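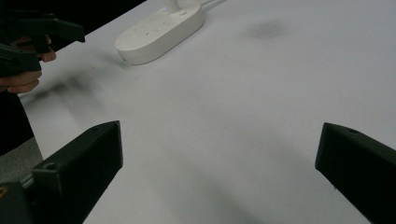
The white table.

I moved to Plutcombe two years ago, and the thing I did not expect to miss was the dark. In the town where I grew up the street lamps went off at midnight and you could sleep with the window open and no curtain. In my street in Plutcombe there is a lamp exactly at the height of my bedroom, and it stays on until the morning. I have slept badly for most of these two years. This post is about what I tried, because a few people wrote to me after I mentioned it last time.

First I bought thick curtains. They were sold as blackout curtains, and the cloth does stop the light, I have no complaint about the cloth. But the light comes over the top, where the rail stands away from the wall, and it makes a bright stripe on the ceiling. When you lie in bed the ceiling is the only thing you look at. For some weeks I put a rolled towel on top of the rail. It fell on me at night more than one time, and once it took the rail with it.

Then I tried a sleeping mask. My mother language has a nice word for it which means something like "little night for the eyes," and I wanted very much to like it. I could not. I turn a lot when I sleep, and in the morning the mask was on my neck or under the bed. Also the elastic left a mark on my cheek that people at work could see until lunch.

After this I became a little obsessed and began to read about sleep, which I do not recommend to anybody who sleeps badly. Every article has a list. No coffee after noon, no screens, cool room, same hour every night. I followed everything for 12 nights and wrote the results in a notebook. The result was that I was tired and I also missed my coffee. The notebook made it worse, I think. I was lying awake and composing the sentence I would write about lying awake.

The change came from a stupid place. My rent went up to 718 a month and I decided that if I pay so much, I will use every room. The apartment has a small room at the back, on the side of the yard, where I kept boxes and the ironing board. It is not a pretty room. You can touch both walls if you are tall. But it has no lamp outside, only the back wall of the Chaudhry bakery, which closes in the afternoon and has no windows on that side.

I carried the mattress there one evening without any plan, only to test. I slept until the alarm. I was so surprised that I called in sick with a feeling of guilt and then slept again.

So now the bed is in the small room and the former bedroom is where I eat and write. My friends find this order strange. The biggest room with the best window is for soup and email, and I sleep in a kind of cupboard. But I was always awake in the big room anyway, so at least now I am dressed for it.

There are some disadvantages and I want to be fair. The bakery starts work at 2 in the morning, and sometimes I hear the trays. I do not mind this sound. It is regular, and the smell that comes after it is the best part of living here. The room gets warm in summer, and last July I had to leave the door open with a shoe in it. You can also not make the bed properly from both sides, because there is only one side.

I wrote to the city about the lamp as well. There is a form, and in the form you must give the number of the lamp, which is painted on the pole. Mine is number 19. I received a polite answer that the lamps in my part of Plutcombe will be changed for a warmer and weaker kind, and that shields against house windows can be requested when this happens. They did not write when. I have asked again and I will report here if I hear something.

For those who cannot move the bed, my neighbor from upstairs has the same lamp and she solved it with a wooden box around the curtain rail, closed on top. I have seen it, and it works much better than my towel. She painted it the color of the wall. If I had known her in the first year I would maybe still sleep in the front, and the ironing board would have its room back.

Next time I want to write about the bread, because I have now opinions about the rye.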